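メタルバンドPosex、7年ぶりの新作へ ギタリストに聞く

2021年1月8日

Inelvilleを拠点に活動するスラッシュメタルバンド、Posexが新しいアルバムの録音に入っている。前作から7年、その間に公の場で演奏したのは数えるほどしかない。リフの大半を書いてきたギタリストに、郊外の練習場で話を聞いた。

録音は昨年の7月に始まった。当初は前作と同じスタジオを使うつもりだったが、予約が取れず、ドラムだけをLiuというスタジオで先に録った。

「部屋が小さいので、残響がほとんどない。最初は不安でしたが、速い曲では一打ずつ聞こえる。結局、撮り直しならぬ録り直しは一曲だけでした」

ギターは練習場で録っている。アンプは昔から使っている75ワットのもので、真空管だけ替えた。チューニングは前作より半音下げた。ボーカルの音域に合わせた変更で、古い曲もライブではこの調で演奏することになるという。

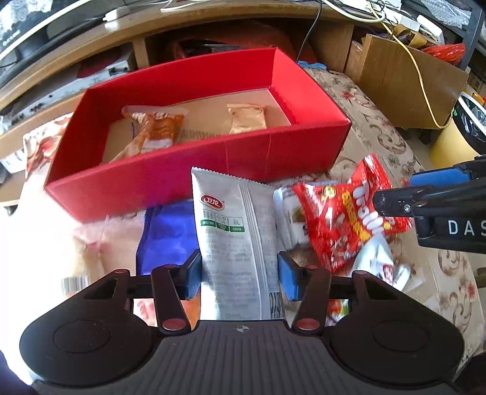 赤い箱と「卫龙」の小袋

収録曲は9曲の予定で、歌詞はすべてボーカルが書いた。ギタリスト自身は歌詞に口を出さない。

「意味は完成してから聞きます。先に聞くと、リフを言葉に合わせたくなるので。5曲目は長くて、途中で一度テンポが半分になります。あそこは最後まで揉めました。ベースは切れと言い、僕は残せと言って、残りました」

発売はレーベルのTrovsideから。最初のプレスはCDが2,000枚、レコードが200枚で、レコードには番号が入る。追加のプレスは決めていない。

ライブについても尋ねた。7年の間に解散の噂が何度か出たが、本人は否定する。

「解散の話をしたことはないです。仕事があって、子どもがいるメンバーもいて、集まれなかった。それだけです。ドラムが引っ越して、練習に来るのに片道2時間かかるようになったのも大きい」

再開後の練習は月に二度。まず昔の曲から始めたが、指が動かず、最初の日は30分でやめたそうだ。今は一通り通せるようになった。

「1枚目の曲は若いときの速さで録ってあるので、きついです。少し遅くしてもいいかと聞いたら、全員に反対されました」

公演の日程はまだ出ていない。会場が開けられる状況になれば、まずInelvilleでやりたいと話す。ミックスは来月から始める予定で、ジャケットの絵はまだ届いていない。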